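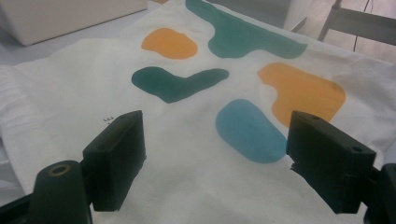

Why Did the Gripper Let Go?

Folding cloth is easy for you, but it's surprisingly tricky for a robot! At the Erngate workshop, a robot called Prosov was learning to fold soft things, and one Wednesday it kept dropping them. It tried 21 folds and missed four.

Magnus Carnegie, who looks after Prosov, pressed the big red stop button first — you must never reach between gripper fingers while the power is on — and then he went looking for the trouble.

A gripper has two fingers that squeeze together, a bit like your thumb and pointer finger. When cloth stands up in a nice tall ridge between them, there is plenty to pinch. When it lies nearly flat, the fingers can close on almost nothing at all.
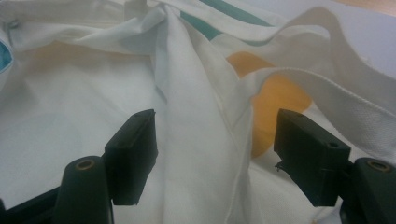

So What Was Wrong?

A little screw had worked loose, so one of Prosov's fingers wobbled and stopped short of the other. Magnus tightened it, stood well back, and switched the power on again. Prosov's next fold came out crooked, but it held on!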